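How to sort wrist camera clips before you train on them

I've been meaning to write this up since July, when Wycliffe Kashindye asked me how we'd got our bag-handling policy from hopeless to fairly decent without collecting anything new. The answer is that we threw a lot of clips away, and the rest of this page is how we chose which ones. It's an afternoon's work if your clips are short and your kettle is close by.

I'm going to assume you already have demonstrations recorded from a teleoperated arm, with a camera at the wrist, and some sort of imitation learning code that runs. Ours is called Standum, and it's nothing special. Any behaviour cloning set-up that lets you pass in a list of episodes will do.

What you need

A folder of episodes, one per grasp attempt
A spreadsheet (truly, a spreadsheet is fine)
The gripper opening logged at every step
A fixed set of test starts that you don't touch until the end

Step 1: Split at the pinch

Find the moment in each episode where the fingers stop closing. I use the gripper opening for this: once it has stayed put for 51 steps in a row, I call the start of that stretch the pinch. Your number will be different if your logging rate is different, so plot a handful and pick something that looks sensible to you.

Save one still from the pinch, and one from the end of the episode. Those two stills are what you'll be looking at for the whole afternoon, so make them big enough to see properly. I made mine thumbnail-sized the first time and had to do it all again!

Step 2: Label what the finger has hold of

We use three labels: film, film and contents, and contents only. That's it. I tried seven at first, with separate ones for corners and seals and so on, and I couldn't agree with myself from one morning to the next.

Go by what's between the fingers and ignore how tidy the counter is. Clothing in clear bags is a pain for this, as one sheet of plastic lies over another and the shine moves about whenever the wrist does. If you're stuck, follow the film up from the fingertip and see where it goes. The still below went in as film: the lower end of the zip bag is pinched and the empty plastic stands up in a peak, with the vacuum bag and its round white valve cap just next to it. Green fabric shows in two places there, inside the vacuum bag and again in the garment at the lower right, so colour alone would have led me astray. 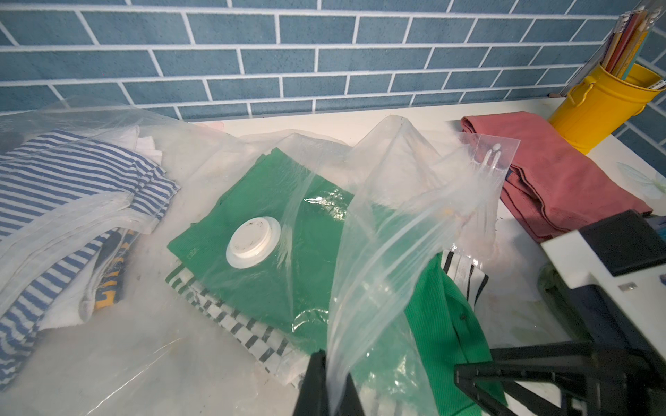 Step 3: Mark the ones you'd argue about

Add a second column for doubt. I put a 1 if I had to look twice and leave it blank otherwise. Don't fix these as you go. Come back after lunch, hide your first answers and label the doubtful ones again. Anything that gets two different labels comes out of the training set.

We began with 235 episodes and ended up with 169. That felt brutal when I did it, and I very nearly put half of them back in.

Step 4: Train twice

Train one policy on everything and one on the sorted set. Keep the seed, the image size and the number of updates the same for both. If you let the bigger set train for longer you've muddled two questions together, and I know this having done precisely that and spent a happy week thinking sorting made things worse.

I checkpoint every 1000 updates and compare the two policies at matching checkpoints. Kashindye prefers to take the best checkpoint of each. We've gone back and forth on it, and I still think matching is fairer for small sets like ours.

Step 5: Score the pinch separately from the lift

Run both policies from your fixed starts and write down two things for each go: which label the pinch earns, and whether the bag left the counter. On ours, the sorted policy was clearly better at the pinch. The lift improved too, though by less, and on the heavier bags I couldn't tell the two apart.

So please don't take this as a cure for weak lifting. For that I'd look at your arm speeds first.

A few odds and ends

Keep the removed episodes in a folder of their own. I've since used ours to check a slip detector.

If two people are labelling, do the first twenty together, out loud, then split up.

The split script lives in the Indley folder on our shared drive, under tools. It expects the opening in millimetres, so convert first if your gripper reports a fraction.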